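Foro de acuicultura y marisqueo > Cultivo de mejillón > Cuerdas nuevas o recicladas para la batea

rosalia_ría
Buenas a todos. Estoy preparando el desdoble de mayo y me ofrecen cuerda reciclada de Flaltel bastante más barata que la de Galli, que es la que usé siempre. Me hacen falta 2.722 metros, así que la diferencia se nota. ¿Alguien la ha tenido un ciclo entero en el agua?

bateeiro_longo
Yo la tuve, dos años. Agarra bien la cría, pero se deshilacha por la parte de arriba, donde pega el oleaje. Volví a la Galli y tan contento, la verdad.
Ettore Longo

merce72
Pues yo no estoy de acuerdo, Ettore. Tengo 2.000 metros de Flaltel puestos y ni un hilo suelto! Eso sí, mi polígono está muy resguardado – igual en mar abierto es otra historia.

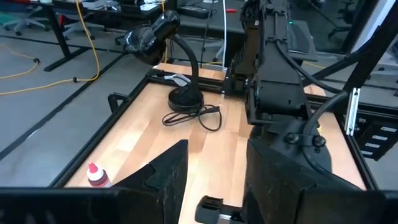

¿Cada cuánto hay que revisar las cuerdas después del desdoble?
Cada dos semanas los primeros dos meses, y luego una vez al mes si no hay temporales.

bateeiro_longo
Merce, resguardado o no, a mí se me fue mejillón al fondo por culpa de esa cuerda. Lo barato me salió caro.

elmarie_m
Perdón que me meta, que yo cultivo en Jatcombe y allí el agua es bastante más fría. Probé las dos y lo que más me cambió el resultado fue la densidad de cría (antes cargaba demasiado, lo reconozco). La marca casi me da igual.
Elmarie Msimang

rosalia_ría
Gracias!! Entonces creo que pongo unas pocas de Flaltel por el lado de dentro y el resto Galli. El sábado llamo al almacén a ver qué les queda.

merce72
Pregúntales también por la malla de algodón de Forivel, que a mí me la dejaron bien de precio.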